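Tarkura: upside-down cups, wrist view only

README for the dataset and the small results table that goes with it

What this is

Tarkura is a set of pick-up recordings made to answer one narrow question: can a policy tell how well it's holding something if all it ever gets is the view from the wrist? No overhead camera, no force sensor, no depth. I picked cups turned upside down because they taper the wrong way for an easy grip. The wide part is at the bottom, the narrow part is on top, and if you close on the slope the fingers want to ride up it and pop off the end. It's a lovely awkward little problem and I've spent far too many evenings on it.

The name doesn't stand for anything, by the way. I needed a folder name and it stuck.

What's in the folder

There are 19 sessions. Each one is a run of attempts on one cup in one spot, with the lights left alone from start to finish. Inside every session folder you get:

- the wrist video, as plain numbered stills (I gave up on video files after one too many arguments with codecs)
- a text file of gripper opening and joint angles, one line per still
- a labels file, with one line per attempt
- notes.txt, which is me grumbling to myself and may or may not be useful to you

16 of the sessions are for training and the rest are held back for testing. Please don't shuffle them together and split at random! Stills from the same session look very alike, and I got a wonderfully high score that way in the first week, then had to throw it out.

How the labels work

Each attempt gets a grip label and an outcome label, and they're kept apart on purpose.

The grip label is about the moment the fingers have closed and before the arm goes up. It's one of: square, skewed, high, low, or missed. "Square" means the fingers meet the cup at matching heights, near enough, with the base facing straight up. "Skewed" means one side has met the cup before the other and tipped it. "High" is the nasty one. The fingers have hold of the narrow bit close to the base and there's not much cup left to hold on to.

The outcome label is just held, slipped or dropped, and it's written after the lift. I used to guess the outcome from the grip still and fill both in at once. Bad idea. My guesses leaked into the labels and the model learned to agree with me, so I went back and did the whole lot again from the recordings.

If the grip label was a toss-up I marked it "unsure" and left it in. You can drop those with the flag in the loader, but I'd keep them for testing.

The method, in short

The baseline is called Gosia and it's as plain as I could make it. It takes the last 8 stills plus the gripper opening, and gives back two things: a small correction to the wrist position and a number between nought and one for how good the grip looks. If that number is under the cut-off, the arm opens, moves by the correction and tries again. It gets 2 goes and then gives up.

The second method, Ots, is the same network with one change. Before training I mask out everything above the fingers, so it can't use the background at all. I'd started to suspect that Gosia was working out where the arm was from the wall and the bits of kit standing near it, and only half looking at the cup. With the masking on, it has to work from the cup and the fingers.

What came out of it

Gosia does better when the test session is set up like the training ones. Ots does better when I shift the table or change the lamp. That's the whole result, and I was pleased with it, because I'd been braced for the masking to make everything worse. The scores per session are in results.csv, including the ones that embarrass me.

Ots still struggles with "high" grips. My hunch is that a smooth pale base gives it very little to go on. The ribs lower down the cup are a much better clue to how far down the fingers have gone, but from a wrist camera looking down at the base they're often soft or hidden. I tried cropping in tighter on the ribs and it made no difference I could measure.

Both methods go wrong when the cup starts right next to something else on the table. A finger bumps the neighbour, the correction goes off sideways, and the second go is worse than the first. I haven't fixed this. If you do, I'd love to hear how!

A look at the data

The still I check everything against is a closed grip on the light blue plastic cup, base up, with a finger on either side. I find the rim around the base handy for judging tilt, and there's a tiny white dot near the middle that I use as a landmark when I'm lining stills up by eye. The fine ribs only show on the lower part, where the cup widens. The wall, the dark machinery and the blue cable over on the right are the sort of thing Ots never gets to see.

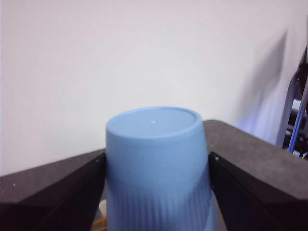 Getting it running

Unpack the archive wherever you like and point the loader at the top folder. It expects the session folders to keep their names. The first run builds an index, which takes a while on a slow disk, so go and make a tea. After that it's quick.

To train Gosia, run the training script with no options. To train Ots, add the mask option. The mask is a fixed shape drawn for my gripper at my camera angle, so if you're using your own recordings you'll need to draw a new one. There's a little tool for that called Bumholm (clicky, ugly, works). Click along the tops of the fingers, save, done.

Known problems

- The joint angles lag the stills slightly. The loader shifts them to match, but if you read the text files yourself you'll have to do it by hand.
- White balance was left on automatic in the early sessions, so the same cup can look greyer in one than in another. I've left it as it is.
- The loader falls over if there's a space in the path. Sorry. It's on the list.

Using it

Do what you like with it, including for paid work. A mention of Tarkura would be nice. If you find a wrong label, send me the session number and the still number and I'll put it right in the next upload, which I'm hoping to get out in November.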